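Diary, June, evening: the planner says it is sure

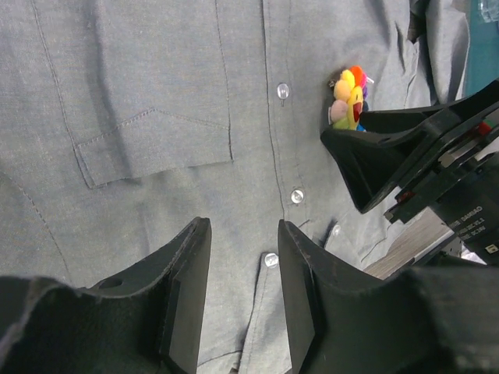 Somebody from Mimar, on the afternoon call, said that a confidence score was never meant to be a promise, and that we should be reading it alongside the depth error before blaming the planner. Fine. I have been reading it alongside the depth error for a month and the two hardly seem to have met.

Today was shirts again, the blue chambray one. Four buttons in view from the wrist, and the detector gives me a list that changes every time I restart it. It likes the shiny ones until the light catches them, then it drops them. The Vekodano release notes say "improved small feature handling". I would like to know which small features they had in mind, as a shirt button seems a fair place to begin.

Ran 20 plans from the same start pose before lunch. Same seed, same cloth model, same speed limit. 7 came back with the two arms passing closer to each other than the margin I had set. I went through the config twice, thinking I had typed it in the wrong units, and I hadn't. The margin is applied to the link shapes but the finger pads aren't in the model at all. They are thick fuzzy things and they take up room. Added them by hand as two boxes each, which is ugly, and planning time went up to 470 milliseconds. Mimar will moan. Let them.

The soft flower is still a nuisance to the segmenter. It sits right up against the cloth and gets labelled as shirt, or as a second shirt, and once as background, which I enjoyed. All those petals in different colours and it still can't find the edge. Oltmanns want to retrain on their own set. I asked how many of their pictures have anything lying against the garment and got a long answer without a number in it.

Issue 221 is still open. Somebody closed it last week with "cannot reproduce" and I opened it again with the log attached. If the wrist view is mostly fingers and the other arm comes in from the right, the mask for our own hardware lags a few frames behind. The planner then treats a bit of gripper as cloth and tries to smooth it. They have the log. It is not a long log.

Trostside demo is still on, they tell me. I said I'd sooner show one fold done slowly than the full routine – no reply yet.

Tomorrow: pads into the proper model file, rerun the same set, turn off the temporal filter and see if the buttons stay put. Ask again about the depth error. Bring a better chair.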